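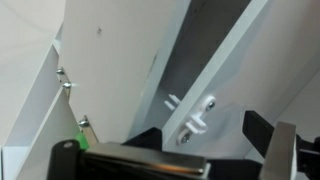 Page 2 of 3

About the Haltavard Gripper Bench

Haltavard is a small test bench for robot grippers, wrist cameras and arm controllers. We are based in Stollstead and we work for people who have to choose between two or more pieces of kit and want to see them do the same job before they spend the money.

We don't make grippers and we don't sell them. Customers send us the parts, or tell us which ones they are thinking of, and we mount them, run them through a set of household tasks and write up what we find. The report goes to the customer. If a maker asks to see the part that concerns their own product, we pass the request on and the customer decides.

What we test on

Most of our work is done on flat-pack furniture and kitchen things. White cabinet panels are hard going for a wrist camera. The faces are smooth and pale, the edges run into one another, and the features that matter are small: a drilled hole, a metal pin standing out from the side of a board, a plastic fitting held on with screws. A camera that copes well with coloured blocks on a dark mat can lose its place completely between two white boards.

Cabinet doors are the other main item. A door has to be found, gripped by its handle, pulled along a curve and let go without dragging the whole cabinet with it. We use flat rectangular handles and curved bar handles, as fingers that suit one don't always suit the other. Cups and bowls go on the shelves for the pick and place runs. Dark bowls on low shelves are worth including in any camera trial.

How a trial is run

Each trial starts with a call to settle the tasks. We then write a run sheet, which the customer signs off. The sheet says where the cabinet stands, which doors start open, what is on the shelves and what counts as a pass. Once it is signed we don't change it for one gripper and not another.

A standard comparison covers 2 grippers and 234 runs, shared equally between them. Every run is logged, including the ones we stop by hand. Failures are sorted by cause: missed grasp, slip, collision, lost view, controller fault. Customers often find the causes more useful than the pass rate, as a lost view can sometimes be put right by moving the camera a little, while a slip usually means different fingers.

We save the wrist camera footage alongside the arm's own joint and force readings. Both are handed over with the report in open file formats.

Arms and controllers

Grippers can be tried on the customer's own arm or on one at the bench. Please tell us early on if your gripper needs its own power supply or a particular flange, as adaptor plates have to be cut before the trial is booked in. Cables are routed the way you would route them on site. If a cable loop catches on a door, that goes in the log too.

For controller comparisons we keep the arm and gripper fixed and change only the software. The Zedov trials were done this way and the run sheet we wrote for them is still the one we start from. It can be sent to you on request.
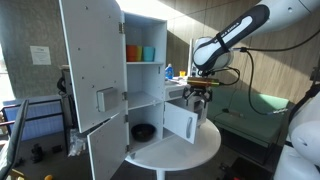
Where we came from

The bench began as a corner of the Gulyás workshop, which fitted kitchens and wanted to know whether an arm could help with cabinet assembly. The answer at the time was no, mainly on account of the fingers, and the notes from that work became our first report. Haltavard was set up on its own the following December and the assembly tasks have stayed on our list.

Visiting and bookings

Customers are welcome to attend their own trials. We start at 9 am and the arms are switched off at 5 pm. Visitors stay outside the marked floor area while an arm is powered.

To book, send us the names of the parts you want compared and a short note of the job they are meant to do. Please allow three weeks for adaptor plates. Return carriage on customer equipment is charged at cost.

Next page: Prices and terms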